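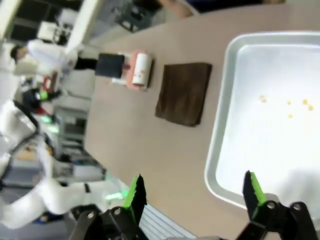

그림 1. 손목 카메라로 본 쟁반 청소 작업. 쟁반 위의 노란 부스러기, 왼쪽에 접어 둔 갈색 천과 점착 롤러.

5월 진행 보고: 원격 조작 시연 기반 표면 청소 과제
제출처: Kondico 연구지원팀
수행: Hudcombe 조작연구실
작성: Ruwan Khondokar

1. 요약

이번 기간에 수집한 시연은 1,527건이고, 검수를 통과해 학습에 쓸 수 있는 것으로 분류한 시연은 500건입니다. 계획서에 적은 수집 목표는 숫자로만 보면 채웠습니다. 다만 저는 이 숫자를 성과로 읽어 주시지 않기를 바랍니다. 통과 비율이 3분의 1에도 못 미치고, 통과한 시연 가운데서도 정책 학습에 실제로 도움이 되는 것이 얼마나 되는지는 아직 답할 수 없습니다. 지난 보고서에서 "시연이 충분히 모이면 해결될 것"이라고 쓴 문장은 철회합니다. 근거가 없었습니다.

2. 과제 내용

대상 작업은 세 가지입니다. 쟁반 바닥의 작은 부스러기를 천으로 닦아 모으기, 점착 롤러로 직물 표면의 먼지 떼기, 사용한 천을 접어 제자리에 두기. 계획서에는 세 작업을 하나의 정책으로 학습한다고 되어 있으나 현재는 작업별로 따로 학습하고 있습니다. 통합 학습은 한 차례 시도했고, 롤러를 집어야 할 상황에서 천 쪽으로 손이 가는 일이 잦아 중단했습니다. 원인은 시연 수의 불균형으로 보고 있으나 확인한 것은 아닙니다.

시연은 두 방식으로 받았습니다. 하나는 조작자가 팔을 직접 잡고 움직이는 방식이고, 다른 하나는 Plukell 조종기를 통한 원격 조작입니다. 손으로 잡고 가르치는 쪽은 움직임이 부드럽지만 조작자의 손과 소매가 영상에 들어옵니다. 원격 쪽은 영상이 깨끗한 대신 힘 조절이 거칩니다. 계획서에서는 두 자료를 섞으면 서로의 단점을 보완한다고 했습니다. 지금까지의 결과로는 보완보다 혼선에 가깝습니다.

3. 쟁반 청소

진도가 가장 많이 나간 작업이고, 의심도 가장 많이 드는 작업입니다.

쟁반은 표면이 은백색이고 반사가 강합니다. 창 쪽에서 빛이 들어오는 오후에는 손목 카메라 영상에서 밝은 부분이 뭉개져 부스러기 경계가 흐려집니다. 부스러기가 노란색이라 사람 눈에는 잘 띄지만, 반사 위에 놓이면 모델이 놓치는 경우가 있습니다. 흰색이나 투명한 오염물로는 아직 시험하지 않았습니다. 결과가 좋지 않을 것으로 예상하며, 그래서 더 일찍 했어야 하는 시험입니다.

평가는 112회 실시했고 83회가 성공 판정을 받았습니다. 이 수치를 발표 자료에 그대로 옮기는 것에는 반대합니다. 성공 기준이 "쟁반 바닥에 눈에 보이는 부스러기가 남지 않음"이어서, 부스러기를 테두리 너머 탁자로 밀어낸 경우도 성공으로 집계되었습니다. 청소를 시킨 사람이 그것을 청소로 인정할 리 없습니다. 기준을 고쳐 같은 영상을 다시 판정하고 있으며, 성공 횟수는 줄어들 것입니다. 쟁반 위치도 문제입니다. 평가 때 쟁반을 놓은 자리가 시연 때와 거의 같았으므로, 정책이 부스러기를 보고 움직였는지 외운 궤적을 되풀이했는지 이 평가만으로는 구분되지 않습니다.

4. 천과 롤러

천은 접힌 상태에서 집는 동작부터 어렵습니다. 그리퍼 손가락 안쪽의 녹색 패드는 천을 잡기에 나쁘지 않으나, 끝이 톱니 모양이라 보풀이 있는 천에 걸립니다. 조작자들은 걸린 천을 살짝 흔들어 빼는 습관이 생겼고, 이 흔드는 동작이 시연에 그대로 남았습니다. 학습된 정책은 천이 걸리지 않았을 때도 손목을 흔듭니다. 시연이 작업만 가르치는 것이 아니라 조작자의 버릇도 가르친다는 점은 문헌에서 흔히 읽던 이야기인데, 저희는 알면서도 막지 못했습니다.

롤러는 손잡이 방향에 따라 난이도가 크게 달라집니다. 눕혀 둔 롤러의 손잡이가 팔에서 먼 쪽을 향하면 숙련된 조작자도 원격으로 한 번에 집지 못합니다. 그런 시연은 대부분 검수에서 탈락했고, 그 결과 남은 자료는 쉬운 방향에 몰려 있습니다. 깨끗한 시연만 골라낸 것이 오히려 손해였을 수 있습니다. 탈락분에서 실패 후 다시 집는 데 성공한 부분만 따로 살려 학습에 넣어 볼 계획입니다. 기대는 크지 않습니다.

5. 조작자 차이

같은 지침을 주어도 사람마다 동작이 다릅니다. 쟁반을 바깥에서 안으로 닦는 사람이 있고, 한쪽 끝에서 반대쪽으로 미는 사람이 있습니다. 자료를 합쳐 학습하면 두 방식의 중간쯤 되는 궤적이 나오는데, 그 궤적은 부스러기를 가운데에 둔 채 양옆으로 지나갑니다. 지침을 한 가지로 통일했고 월요일 오전마다 녹화본을 함께 보며 맞추고 있습니다. 통일 이후의 자료만으로 학습한 결과는 아직 없습니다.

Bevan 측에서 제안한 자동 품질 점수도 시험 적용했습니다. 점수가 높은 시연은 대체로 짧고 매끄러운 시연이었습니다. 부스러기가 남아 있는데도 높은 점수를 받은 것이 있어, 현재는 참고용으로만 쓰고 통과 여부는 사람이 판정합니다.

6. 예산과 일정

장비비는 계획 범위 안입니다. 인건비는 조작 시간보다 검수 시간에서 초과가 발생하고 있습니다. 계획서에서 검수를 조작의 부수 업무로 잡은 것이 잘못이었습니다. 다음 기간에는 수집 시간을 줄이고 그만큼을 검수와 평가로 옮기고자 하며, 항목 변경 승인을 요청드립니다.

통합 정책 시연은 예정된 시점에 보여 드릴 수 없습니다. 작업별 정책을 차례로 실행하는 시연은 가능하지만, 그것을 통합 정책이라고 부르지는 않겠습니다.

7. 다음 기간 계획

- 쟁반 위치와 방향을 바꾼 재평가. 테두리 밖으로 밀어낸 경우는 실패로 처리
- 흰색 부스러기와 투명한 오염물 시험
- 오전과 오후 조명 조건을 나누어 기록
- 그리퍼 손가락 끝을 매끈한 형상으로 교체한 뒤 천 집기 시연 재수집
- 직접 교시 자료와 원격 조작 자료를 따로 학습해 비교

마지막 항목에서 직접 교시 자료의 이득이 확인되지 않으면 그 방식의 수집은 중단할 생각입니다. 추가 시연 수집 목표는 이번 계획에 넣지 않았습니다. 재평가 결과가 나온 뒤에 필요한 수량과 그 근거를 함께 제출하겠습니다.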